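How to Appeal a Denied Health Insurance Claim

Updated 2024-09-11
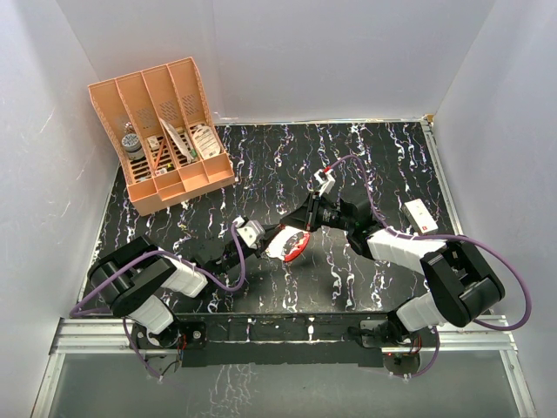 A denial letter is not the final word on a claim. Members of most plans, including Nilent employer plans, can ask for a review, and the first level can be handled at home with the letter and a phone.

Step 1. Find the reason code

Look on the second page of the letter or at the bottom of the explanation of benefits. Common reasons are missing prior authorization, an out-of-network provider, a billing code that doesn't match the diagnosis, and "not medically necessary." Write down the claim number and the date printed on the letter. The appeal deadline runs from that date.

Step 2. Call the provider's billing office first

If the problem is a wrong code or a misspelled name, the office can send a corrected claim and you may not need to appeal. Ask when it will be sent. Check the member website after 8 business days to see that it shows up -- if it doesn't, call again.

Step 3. Collect your papers

Get a copy of the denial letter, the itemized bill, and the office notes for the visit. For a medical necessity denial, ask the doctor for a short letter that names the treatments already tried. Your plan booklet is useful too. Find the section that covers the service and copy that page.

Step 4. Write the appeal

Keep it to one page. Put the member ID and claim number at the top, then say what was denied and what you want the plan to do. Quote the booklet where it helps. Attach copies and keep the originals.

Step 5. Send it and keep a record

Use certified mail or the upload page on the member site. Members in the Gollport service area can also drop appeals at the front desk of the Plukari office. Save the receipt or confirmation number, and note each call with the date and the name of the person you spoke to.

If the first appeal is turned down, the decision letter will explain how to ask for a second review or an outside one. The deadline for that is separate, so check it the day the letter arrives.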